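## 4. Adhesive Hooks and the Wall-Hung Power Strip

This section covers fitting adhesive hook plates to a painted wall and hanging a power strip from one of them above a work table. Read it through before peeling any backing. Sections 2 and 3 (choosing the table position and leveling the legs) should be finished first. A plate that has been moved once will not hold as well the second time.

The steps are written for the square Mumuvetti plates supplied with the Emcombe table kit. Other adhesive plates can be used if they are rated for the load. Follow the maker's instructions where they differ from these.

### 4.1 Before you start

You will need:

- one hook plate for each item to be hung
- a clean, lint-free cloth
- rubbing alcohol
- a pencil with a soft lead
- a small spirit level
- masking tape
- the power strip, unplugged

Check the back of the power strip. It must have a hanging slot or a molded loop at one end. If the slot is in the middle of the body, the strip will hang crooked and pull the hook sideways. Do not drill a hole in a power strip, and do not tie string around it as a substitute for a slot.

Weigh the strip together with its cable and any plugs that will stay in it. Kitchen scales are good enough. The total must be well under the rating printed on the packet the plate came in. Plug-in chargers add more than people expect, and they also push the weight away from the wall.

> **CAUTION:** Keep the strip and its cable unplugged from the wall outlet through all of sections 4.1 to 4.4.

### 4.2 Suitable surfaces

Adhesive plates hold well on:

- gloss or satin paint that is fully cured
- glazed tile
- glass, metal and smooth laminate

They hold poorly on flat paint, wallpaper, brick, bare plaster and any surface that sheds dust when rubbed. To test a painted wall, press a strip of masking tape to it, leave it overnight, and pull it off slowly. If paint comes away with the tape, the wall will not carry a plate. Use a screw-in hook instead (section 6).

A freshly painted wall needs time. Walls painted in January in an unheated room were still too soft when we tried them, and two plates came down with the paint on them. If the paint can be marked with a fingernail, wait.

**Note:** The printed plates and the plain plates have the same adhesive. The picture makes no difference to the rating.

### 4.3 Marking the position

1. Stand or sit at the table as you would when working. Reach toward the wall with one arm. The switch on the power strip should be within easy reach without leaning over anything on the table.
2. Hold the strip against the wall, vertically, with the switch at the bottom. Have a second person look from the side if one is available.
3. Check that the bottom end of the strip is clear of the tabletop. The cable needs room to leave the strip without a sharp bend.
4. Make a light pencil mark at the top of the hanging slot.
5. Set the strip aside. Hold the plate, backing still on, so that the hook meets your mark. Draw a light line along the top edge of the plate.
6. Check the line with the level.

Keep the strip away from sinks, kettles, radiators and windows that are opened in wet weather. Do not hang it behind a curtain or where a door can swing against it.

If the table is one that gets moved for cleaning, mark the wall with the table in its usual place. Cables that reach nicely with the table pulled out are often too short when it is pushed back, and the other way around leaves a loop on the floor.

### 4.4 Fixing the plate

1. Wipe the marked area with rubbing alcohol. Do not use window cleaner or dish soap. Both leave a film.
2. Let the wall dry for 15 minutes.
3. Peel the backing from one corner. Avoid touching the adhesive.
4. Line up the top edge of the plate with the pencil line and lower the rest of the plate onto the wall.
5. Press from the center outward with your thumb. Finish with the four corners.
6. Keep firm, even pressure on the plate for 20 seconds.
7. Leave the plate overnight with nothing on it.
8. Pull down gently on the hook the next day. If a corner lifts, remove the plate and start again with a new one.

Small bubbles under a clear adhesive film are harmless if they stay away from the edge. A bubble that reaches the edge will let in dust and grow.

> **CAUTION:** Do not hang the strip early to see how it looks. The adhesive reaches its strength slowly, and a plate loaded too soon may let go hours later.

### 4.5 Hanging the strip and running the cable

1. Hook the strip on by its slot and let go slowly. It should hang straight without touching the hook anywhere except at the slot.
2. Let the cable drop from the bottom of the strip. Do not wrap it around the hook.
3. Guide the cable down behind the rear edge of the table, and from there along the wall to the outlet. Use cable clips on the underside of the table if it crosses open floor.
4. Switch the strip off, then plug it into the outlet.
5. Switch the strip on and check the indicator light, if it has one.
6. Plug in the items you use at the table, heaviest plug lowest.

Push plugs in with one hand while supporting the strip from below with the other. Pull them out the same way. Most plates that fail do so during unplugging, when the strip is tugged straight out from the wall.
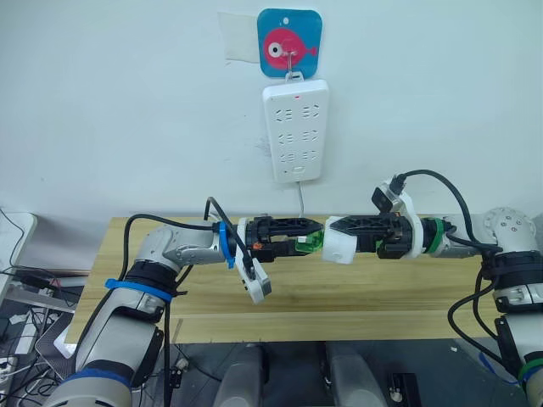
A vertical strip takes up less of the wall than one laid flat, and it leaves the tabletop free for work. The sockets also collect fewer crumbs and shavings than they would on the table. On the white wall over the light wooden table, the strip hangs from a metal hook in the middle of a blue plate with a pink fish on it, and the gray cable runs straight down from the lower end. Copy that cable run wherever the outlet allows. A cable led off to one side pulls the strip out of line and puts a twisting load on the plate.

**Note:** Some strips have a switch that lights up in place of a separate indicator. Either kind may be used. Strips with no light should be labeled ON and OFF clearly enough to read from the chair.

### 4.6 What may be plugged in

The strip is meant for small items: a desk lamp, a phone charger, a laptop, a glue gun. Add up the ratings on the labels and keep the total under the figure molded into the back of the strip. If the figure cannot be read, replace the strip.

Do not plug in:

- heaters, irons, kettles or toasters
- a second power strip or extension cord
- anything with a damaged cord or a loose plug

Large adapters may cover the socket next to them. Leave that socket empty instead of forcing a plug in at an angle. The Illetti short lead, sold separately, moves an adapter off the strip and onto the table. It should lie flat and not hang in the air, where the adapter becomes extra weight on the hook.

### 4.7 Monthly check

Switch off at the strip and unplug it from the outlet before checking.

1. Look along the wall from the side. There should be no gap between any corner of the plate and the wall.
2. Check that the hook has not bent forward.
3. Wipe dust from the face of the strip with a dry cloth.
4. Feel the cable where it enters the strip. It should be firm, with no splits in the outer cover.
5. Plug in again and check the switch.

If the room is damp in winter, check the plate every 2 weeks until the heating season is over.

### 4.8 Removing or moving a plate

1. Unplug the strip and take it off the hook.
2. Warm the plate with a hair dryer on its low setting until the edges soften.
3. Slide a length of dental floss behind the top edge and work it down with a sawing motion.
4. Peel the plate off slowly – downward, close to the wall – and not straight toward you.
5. Rub off what remains with a fingertip. Use rubbing alcohol on the last traces.

A patch of film may stay on the wall after the plate has gone. It can be left. Picking at it with a knife does more harm to the paint than the film does. A new plate must go on bare wall and should not overlap an old patch, even by a corner.

Throw used plates away. Washing them brings back some of the stickiness but not enough to carry a power strip. A washed plate will still hold a paper calendar or a dustpan brush.

### 4.9 Problems

**The strip swings when a plug is pulled.** Support it from below as described in 4.5. If it still swings, put a small felt pad on the back of the strip near the bottom.

**One corner of the plate has lifted.** Take the strip down today. Pressing the corner back will not restore it.

**The strip hangs at an angle.** Check the cable first. If it is free, move the heavier plugs so that the weight is more even on both sides.

**The light is off but the outlet works.** Check the switch, then the reset button if there is one. If neither brings it back, replace the strip. Do not open it.

**The plate fell in the first week.** The wall was usually dusty, damp or recently painted. Repeat the tape test in 4.2 before using another plate.

Replacement plates are sold in packs by Văduva under the Mumuvetti name. The part number is on the inside of the kit lid.

*Section 4 revised by Anca Roman, Sunday, May 23, 2021. Replaces the earlier loose sheet on wall hooks.*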